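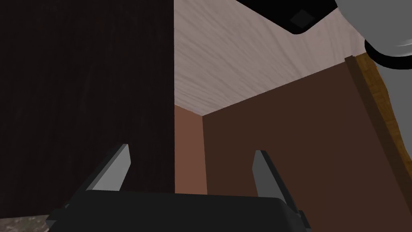

Ticket 428 – Exportação de encomendas chega incompleta ao fornecedor

Estado: resolvido, com uma pendência
Aberto: 2020-12-04
Cliente: Bumton, cozinhas por medida
Produto: Stonow Encomendas, módulo de exportação CSV
Destino do ficheiro: portal de fornecedor Kustholm
Prioridade: alta (encomenda parada)
Responsável: Xuelian Tian

Descrição do cliente

Bom dia. Exportámos a encomenda de ferragens e material de canalização como sempre, Ficheiro > Exportar > CSV fornecedor. O Stonow diz "exportação concluída". Carregámos no portal da Kustholm, o portal também diz ok. Só que a encomenda aparece lá cortada. Faltam as dobradiças todas, faltam os puxadores, falta tudo o que está do meio para o fim. Já repetimos, igual. Já reiniciámos o computador, igual. No ecrã do Stonow a encomenda está completa. O fornecedor fecha recolha hoje à tarde e se não entrar vai só na semana que vem, e temos montagem marcada. Agradecemos urgência.

Registo

09:12 – Recebido. Pedi ao cliente: o ficheiro CSV tal como saiu (sem abrir no Excel antes!), captura do resumo no portal, versão do Stonow em Ajuda > Sobre.

09:31 – Veio a captura e a versão. O ficheiro veio mas já aberto e gravado no Excel, vê-se logo pelas datas trocadas e pelos zeros à esquerda que desapareceram das referências. Não serve. Pedi outra vez.

09:48 – Agora sim, ficheiro original. Aberto no editor de texto. A encomenda está lá toda, até à última linha. Portanto a exportação não corta nada, ou pelo menos não corta linhas.

09:55 – Portal da Kustholm mostra 134 artigos. O ficheiro tem bastante mais do que isso. Para em 134 sempre, as duas tentativas do cliente deram o mesmo número. Bom sinal, é reproduzível.

10:05 – Primeira hipótese: limite de artigos por encomenda no portal. Fui ao manual de integração deles, não fala em limite. Liguei, atendeu o apoio técnico, dizem que não há limite nenhum e que há clientes a carregar encomendas muito maiores. Hipótese fora.

10:20 – Segunda hipótese: codificação. O Stonow exporta em UTF-8 sem BOM desde a actualização de setembro, antes era Windows-1252. Converti à mão para 1252 e pedi ao cliente que carregasse como rascunho (não submeter!!). Resultado: os acentos ficam todos estragados no portal, o corte fica exactamente no mesmo sítio. Fora também. Voltar a UTF-8.

10:34 – Terceira: fim de linha. Ficheiro todo em CRLF, sem mistura. Fora.

10:41 – Fui ver o último artigo que entra. No portal a descrição dele é esquisita, muito comprida, aparece com reticências. Pedi ao cliente para passar o rato por cima e copiar o texto completo para aqui.

10:52 – Pronto. Colado pelo cliente:

Joelho latão 3/4;12;UN;L-0771;;Dobradiça recta c/ amortecedor;...

e segue por ali fora. O resto da encomenda está dentro da descrição do joelho. Não se perdeu nada, foi engolido.

10:55 – Linha correspondente no CSV original:

L-0770;"Joelho latão 3/4"";12;UN

Não, espera, isto sou eu a escrever como devia ser. O que lá está é:

L-0770;"Joelho latão 3/4";12;UN

Correcção à correcção: abri em hexadecimal para não me enganar outra vez. O que está mesmo no ficheiro é

L-0770;"Joelho latão 3/4;12;UN

Aspas a abrir, nunca fecham. O portal fica à espera das aspas de fecho e vai comendo linhas até ao fim do ficheiro. Comportamento normal de um leitor de CSV, o erro é do nosso lado.

11:03 – De onde vêm as aspas. Na ficha do artigo, no Stonow do cliente, a descrição é: "Joelho latão 3/4 com as aspas no INÍCIO. Alguém quis escrever o sinal de polegadas e ficou à frente em vez de atrás. O exportador escreve as descrições sem as envolver em aspas e sem duplicar as que lá estejam. Se o sinal estiver no fim do campo, a maior parte dos leitores deixa passar como carácter normal. No início é que abre campo. Por isso é que nunca tinha rebentado: o cliente já tem quase 200 fichas com polegadas na descrição, quase todas com o sinal no fim.

11:10 – Pesquisa na base do cliente (acesso remoto autorizado pelo cliente por telefone): fichas cuja descrição começa por aspas. São quatro. Todas do grupo L, série Lei, criadas na mesma importação de tabela de preços. Só uma delas entra nesta encomenda.

11:18 – Teste no nosso ambiente com duas dessas fichas na mesma encomenda. Pior ainda: as primeiras aspas abrem, as segundas fecham, o que está no meio desaparece e depois o ficheiro continua como se nada fosse. O portal não dá erro e falta um bocado a meio. Isto é mais perigoso do que o corte até ao fim porque ninguém repara. Anexado ao ticket de desenvolvimento.

Solução provisória para o cliente

1. Artigos > Pesquisa avançada > Descrição > "começa por" > escrever só as aspas > Procurar.
2. Em cada ficha encontrada, apagar as aspas do início e escrever pol. no fim. Fica: Joelho latão 3/4 pol.
3. Gravar cada ficha. Não usar a substituição em massa, mexe também nas descrições que estão bem.
4. Abrir a encomenda, botão Actualizar descrições. Sem isto a encomenda guarda o texto antigo e continua tudo na mesma.
5. Exportar de novo, dar outro nome ao ficheiro.
6. Carregar no portal como rascunho e comparar o número de artigos com o rodapé do Stonow. Só depois submeter.

11:26 – Enviado ao cliente por mail e lido ao telefone.

11:44 – Cliente diz que continua igual. Pergunto pelo passo 4. Silêncio. Vai fazer o passo 4.

11:51 – Já dá. Número de artigos no portal bate certo com o rodapé. Última linha conferida por voz, puxador, referência certa, quantidade certa. Cliente vai submeter.

11:58 – Submetida. Confirmação do portal recebida pelo cliente. O rascunho antigo, o incompleto, foi apagado no portal para não haver encomenda dupla. Baixei prioridade para normal.

Segunda questão, mesmo cliente

12:07 – Já que estávamos ao telefone: as fichas de projecto deles, as que têm imagem e legenda, perdem a legenda ao imprimir. No ecrã aparece, em papel não. Não tem relação com o CSV. Devia ser ticket à parte mas fica aqui para não atrasar.

12:15 – Reproduzido à primeira. Ficha de projecto, uma imagem, legenda em baixo, Pré-visualizar impressão: legenda fora. Se a imagem for reduzida no modelo, a legenda volta. Ou seja, a imagem ocupa a altura toda do bloco e a legenda cai para fora da área de impressão.

12:22 – Modelo > Bloco de imagem > desligar "Altura automática", ligar "Reservar espaço para legenda". Esta segunda opção vem desligada nos modelos migrados da versão anterior, nos novos vem ligada.

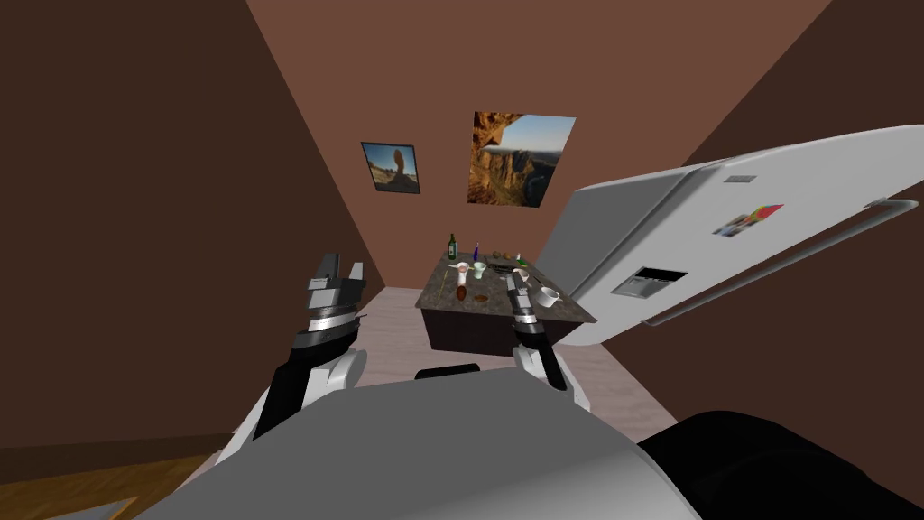
Ilha de cozinha escura, divisão estreita de paredes castanhas; dois braços robóticos virados para a ilha.

12:30 – Legenda imprime inteira, numa linha ou em duas. Com três linhas ainda corta a última. Dito ao cliente: legendas curtas por agora. Não se importa, as deles são curtas.

12:33 – Atenção que a alteração é por modelo e não por ficha. O cliente tem um modelo para orçamento e outro para obra, tem de fazer nos dois. Fez nos dois enquanto esperava.

Para desenvolvimento

– Exportador CSV: envolver sempre em aspas os campos de texto e duplicar as aspas interiores. Descrição, observações e morada de entrega, pelo menos. A morada não testei mas o código é o mesmo.
– Mensagem "exportação concluída" devia dizer quantas linhas foram escritas. O cliente teria visto logo a diferença para o portal.
– Importação de tabelas de preços: foi ela que pôs as aspas à frente. O ficheiro do fabricante traz "3/4""" e o importador tira as aspas do lado errado. Anexei a tabela original ao ticket interno.
– Passo 4 (Actualizar descrições) devia ser automático quando a encomenda está em rascunho. Já foi pedido antes por outros clientes.
– Modelos migrados: ligar "Reservar espaço para legenda" na migração.

14:10 – Resposta do desenvolvimento: confirmam o exportador, correcção pequena, entra na próxima versão de manutenção. O importador é outra equipa, abrem pedido. Sobre a mensagem com número de linhas dizem que sim. Sobre o passo 4 dizem que vão ver.

14:25 – Perguntei se podíamos mandar a correcção do exportador já ao cliente, em separado. Preferem não, porque mexe numa biblioteca partilhada com a facturação. Concordo, não vale o risco com o remendo a funcionar.

14:40 – Mail ao cliente com resumo: o que era, o que fazer se importarem outra tabela da série Lei antes da nova versão (repetir a pesquisa do passo 1 logo a seguir à importação), e para não abrirem o CSV no Excel antes de carregar. Se precisarem de ver o ficheiro, Bloco de Notas e fechar sem gravar.

15:02 – Resposta do cliente:

Obrigado pela rapidez, a recolha já foi confirmada pela Kustholm. Só uma dúvida, as encomendas antigas podem ter ido com falhas a meio, como disse ao telefone?

15:09 – Boa pergunta. Corri a pesquisa pelas quatro fichas em encomendas já exportadas. Duas das fichas nunca foram usadas. A do joelho só nesta. A quarta, um tampão, aparece numa encomenda de novembro, mas exportada em PDF e enviada por mail. Não passou pelo CSV, logo sem falhas. Respondido.

15:20 – Cliente satisfeito, autoriza fecho. Acesso remoto desligado.

Notas de fecho

Causa: aspas no início da descrição do artigo, exportador não trata. Resolvido no cliente por correcção manual das fichas. Legenda resolvida por configuraçao do modelo.
Pendente: avisar a Bumton quando sair a versão com a correcção. Procurar nos outros clientes que importaram a mesma tabela, lista pedida ao comercial, ainda não veio.

X. Tian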